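Eberhard Repository | Home | Browse | Collections | Theses | Help

Search this collection Enter keywords Go

3. Course Setting and Task Design

3.1 The course

The study was carried out in a one-semester project course offered to students in their third year of an engineering technology program. The course, known within the department as Skesteck, asks small teams to plan, build, and test a robotic work cell that takes apart discarded office computers. Enrollment in the term reported in this paper was 24 students. Most had completed an introductory course in programming and a course in basic electronics, but few had worked with a robot arm before the term began.

The course met in a shared laboratory. Each team had the use of one arm with a wrist camera and a two-finger gripper, and was free to design its own fixtures, work surface layout, and control program. The teaching staff supplied a small code library, called Flitora, that handled communication with the arm and saved wrist camera images at each step of a run. Teams were required to keep these images together with a written log. The logs are the main source of evidence for the findings reported in Section 4.

3.2 Choice of task

Earlier versions of the course had used a block-sorting task. The staff found that teams reached a working solution early and then spent the rest of the term on small gains in speed. The written reports from those terms contained little discussion of failure, and students rated the final month of the course as the least useful part.

Computer disassembly was selected as a replacement for several reasons. Retired machines were available at no cost through the Vallow equipment exchange, which collects surplus hardware from offices in the region. The parts vary in shape and finish, and a plan written for one model will often fail on the next. The task can also be divided into stages that make sense on their own, so that a team unable to finish the full sequence can still present a complete piece of work.

The stages were defined as follows. In the first stage, the arm approaches a drive held in a removable carrier and grasps it. In the second, it withdraws the carrier and places it in a marked area. In the third, it locates the power supply on an opened chassis and points to each of its mounting screws. Removing the screws was left as an optional extension.

3.3 Procedure

Teams were formed in the second week by the instructor, who balanced them by prior coursework. Each team submitted a written plan before receiving access to the arm. The plan had to name the parts the team intended to handle, the order in which they would be handled, and the conditions under which the program would stop and call for a person.

This last requirement proved to be the most demanding. Many first drafts listed only one stopping condition, the pressing of the emergency stop button. Staff returned these drafts with a request for conditions that the program itself could detect, such as a gripper closing further than expected or a part missing from its expected position. Revised plans were accepted on a rolling basis, and laboratory time was assigned in the order in which plans were approved.

Each team was allowed 31 recorded runs over the term. The limit was set so that students would think about each trial before starting it. Practice motions without a part on the work surface were not counted. After every recorded run, the team entered the outcome in its log, along with a short statement of what the members had expected to happen. Entries made later than the end of the same session were marked as late and were left out of the analysis.

3.4 Workspace and camera view

No standard layout was required, and the teams' work surfaces differed a great deal. Some teams cleared everything except the part to be handled. Others kept brackets, carriers, and a chassis within reach so that the stages could be run one after another without resetting. The second approach saved time but made the visual part of the task harder, as the program had to tell a part of interest from the other metal and plastic pieces near it. The view in Figure 2 is of the second kind, with a blue drive caddy, a gray bracket, and a computer chassis close together on a ribbed aluminum surface. 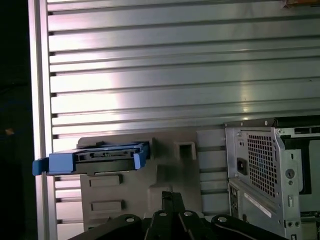
Figure 2. Wrist camera view of a work area containing a caddy with its drive, a molded bracket, and a metal chassis. The gripper is at the bottom.

Lighting was a second source of difference between teams. The laboratory has overhead lights and a row of windows, and bare metal parts gave readings that changed with the time of day. Several teams wrote programs that performed well in the afternoon and poorly in the morning. The staff did not correct for this. Teams were told to note the conditions of each run and to decide for themselves whether to add a lamp, change the background, or adjust the image settings. Color was the feature most often used in first attempts at locating a part, and it was often supplemented later with a check on outline or size.

3.5 Assessment and data

Course grades were based on the plan, the log, a final demonstration, and an individual report. The demonstration carried less weight than the log and the report combined. A team whose arm failed to complete a stage could receive full marks for that stage if its records explained the failure and described a reasonable next test.

For the present study, two members of the teaching staff read all log entries and sorted them by the type of problem described. The categories were grasping, locating, motion planning, fixture, and software. Entries that fit more than one category were discussed until the readers agreed on a main one. Students were also invited to complete a survey in November, near the end of the term. Participation had no effect on grades, and the responses were not opened until grades had been submitted.

Eberhard Repository | Contact | Accessibility | Copyright held by the author | Back to top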